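Re: [breakroom] Table, baskets and the snack end
From: Seidu Akolgo
Date: 2024-06-06
To: breakroom list

Replying to Etornam's message from the start of the week. I've kept the whole of it below because a few people joined the list after it went out.

> From: Etornam Gbeho
> Subject: [breakroom] Table, baskets and the snack end
>
> Hi all,
>
> The long shelf unit is gone and we are down to tables until
> the new one is delivered in September. I would like us to
> agree on how the table gets used in the meantime. At the
> moment people put things down wherever there is a gap, and
> by afternoon you can't set down a lunch.
>
> My questions:
>
> Do we keep the white baskets or go back to cardboard boxes?
> Talley wants to know if we need more.
>
> Do cups live on the table or in the cupboard?
>
> Are plates for food only, or can they hold packets too?
> Somebody keeps putting chips on one and I don't mind it,
> but then I go looking for a plate.
>
> Does the curtain stay up?
>
> Please reply to the list and not just to me.
>
> Etornam

Taking these in the order you asked them.

Baskets. Keep them. The cardboard boxes we had before went soft at the bottom and you had to tip them to find anything. A plastic basket can be rinsed in the sink and put back. I would place one toward the back of the table on the right, and leave the left half clear for people who are eating or sorting the mail. I tried it that way and it suits me. A basket at the back is still within reach and you don't drag your sleeve over it.
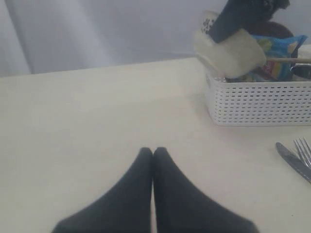 Posted by Seidu Akolgo to the breakroom list

On the matter of ordering more, I don't think we need to. Talley can have a final answer from me: we have enough baskets for what we keep out, and any extra one will only fill up with ketchup packets and takeout menus. If a basket is full, that is the time to sort it. The last sorting turned up a Bergmann invoice, number 844, which accounting had already asked for twice. Please don't put paperwork in with the food. The tray by the door is for that.

Wiping down. The pale top shows coffee rings more than the old shelf did. A damp cloth is enough if it's done the same day. Please don't use the green scouring pads on it. They belong to the pans. The cloth hangs on the inside of the cupboard door and goes home with whoever has the laundry turn. The turn sheet is taped up next to it, and I have penciled myself in for the next one.

Cups. I'd say cupboard for the ceramic ones and table for the steel ones. The ceramic mugs get knocked, and we lost two of them in the spring. A steel cup can stand out on the table, in front of the basket, and come to no harm if it goes over. I have no strong view on how many stay out. What I would ask is that a cup left on the table is a clean one. If you have drunk from it, wash it or take it with you. I have picked up a cup, assumed it was clean, and been wrong.

The Vendetti people downstairs keep all of their cups on a rack over the sink, and that works for them, but we don't have the wall for it. I measured, and there are 56 centimeters between the tap and the window frame. Their rack is wider than that.

Plates. This is the one I expect some disagreement on. My own preference is that a plate can hold a bag of chips. The bag slides around less, and the crumbs land on something you can carry to the sink. The brown plate is the one I use. It's shallow enough that the bag sits more or less flat on it, and it doesn't show grease the way the white ones do.
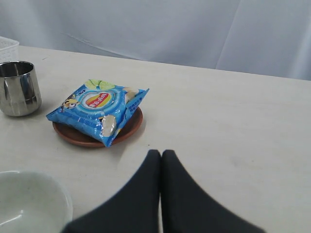

Cup, brown plate and chips, with the basket behind.

So the proposal is that the brown plate is the snack plate and the others are for meals. Then Etornam can stop looking for it. Chips go on it, or crackers, or whatever has been opened. When the bag is finished the plate gets washed with everything else. I don't want to make a rule about how long an open bag can sit there. If it's stale, throw it out. The clips in the drawer are for closing bags and there are 4 left, so please put them back after you use them.

Unopened packets can go in a basket, standing up if they fit. Tins and jars should stay off the table altogether and go in the lower cupboard, where the weight doesn't matter.

Curtain. I'd like it to stay up. It's plain and light and it makes that side of the room calmer to sit in. It does have some creases in it. I could take it home and iron it, but I doubt it would stay flat once it was hung again, so I'm inclined to leave it as it is. If somebody else wants to iron it, the rings unhook without tools. Just don't push the table right up against it – the fabric gets pinched, and then it drags when the table is moved.

Delivery. Trurkell have confirmed the new shelf unit for September but won't give a date yet. They want the old wall fixings out first. I can do that some evening before then if somebody holds the other end of the level for me. It comes in two parts and both will fit through the door without taking it off. Until then everything above stands, or at least I hope it does.

One thing Etornam didn't ask about is the drawer. It sticks on the left runner, and people have been leaving it half open so that they don't have to fight with it. I rubbed some candle wax along the runner and it is better, though not fixed. If you pull it from the middle and not from the corner, it comes out straight.

If you object to any of this, please say so on the list. I'll leave it a few days and then print the short version and tape it inside the cupboard door – cups, plates, baskets, cloth. Etornam, can you let Talley know about the baskets, or do you want me to write?

Seidu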